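Mostlow Supper Swap: your questions answered

We get a lovely pile of questions before every new round of the swap, so we've put the ones that come up most on a single page. If yours isn't covered, drop us a line through the contact form and we'll get back to you (usually in the evening, once our own tea is on the table!).

What is the Supper Swap?

It's a way for neighbours in Mostlow to share home cooking. You make one big batch of something, split it into portions and bring it along to Bellivine Hall. You go home with the same number of portions cooked by other people. One evening at the stove, a freezer full of dinners you'd never have thought of making. We love it, and we think you will too.

How many people take part?

There's room for 36 households in each round. We tried 80 once, for a summer special, and it was brilliant fun but the queue went out of the door and round the bins, so 36 it is.

When does the next round start?

September. Sign-up opens a month before and places do go quickly. If you miss out, ask to go on the waiting list, as people's plans change all the time and we nearly always manage to squeeze in a few extras.

How much do I need to cook?

Three portions if you live alone or with one other person, and double that for a bigger household. A portion is one good adult helping. If you're not sure what that looks like, dish it up as if you were feeding a hungry friend and you'll be spot on.

Do I have to be a good cook?

Not at all! Some of the most fought-over tubs have been plain lentil soup and cottage pie. Cook something you make often and like eating yourself. Swap evenings are not the time to try your first soufflé (although somebody did, and we admired the nerve).

What sort of dishes work best?

Anything that freezes well and heats up without fuss. Stews, curries, bean chilli, pasta sauces, soups, fish pie, dhal and baked pasta all go down a treat. Please steer clear of salads, anything with raw egg, and dishes that have already been frozen and thawed.

Can I bring snacks or puddings instead?

Puddings yes, as long as at least two of your portions are a main meal. Crumble is always welcome. Shop-bought snacks don't go into the swap itself, but we'd be thrilled if you brought a bag of something for the nibbles table, where people stand about and chat while the tubs are being sorted. Bowls are handy as well, so bring one if you can carry it.
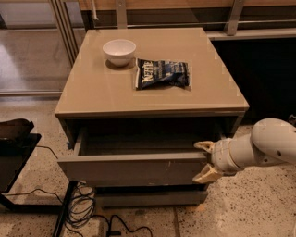 A bowl and a bag of Kettle chips.

What about allergies?

Every tub needs a label with the name of the dish, the date you cooked it and a full list of what's in it, including stock cubes and sauces. Write it in capitals if your handwriting is anything like ours. We keep a separate table for food made without nuts, but everything is cooked in home kitchens, so we can't promise that any dish is free from traces. If you have a serious allergy, please get in touch before signing up and we'll talk it through.

Is there a vegetarian or vegan option?

Yes, and it's growing every round! Tick the box on the form and we'll match you with others who cook the same way. Meat eaters are very welcome to ask for a few veggie tubs too.

Which containers should I use?

Freezer-safe tubs with tight lids. Wash and return the ones you take home at the next swap, or pop them in the crate inside the porch of Bellivine Hall. Please don't bring glass.

How do I get my food there safely?

Cool it quickly, chill or freeze it, and carry it in a cool bag with an ice block. Doors open at 6.30pm. If the food has been sitting in a warm car all afternoon, please leave it out of the swap.

What does it cost?

£2 per household for each round, paid at the door. It goes towards the hall hire, labels and tea. If that's tricky just now, tell us on the form and come anyway.

Can I come by bus?

You can. The Voyle bus stops at the end of Nisarus Lane and the hall is a short walk uphill from there. Parking is tight, so do share a lift if you're driving.

Can children help?

Please bring them! Small people are excellent at sticking on labels and they have strong opinions about whose macaroni cheese is best. They do need to stay with an adult, and the kitchen is for grown-ups only.

What if I can't make it on the night?

Send a friend with your tubs and a note of your name. If you need to drop out altogether, let us know by noon the day before so that we can offer your place to the next household on the list.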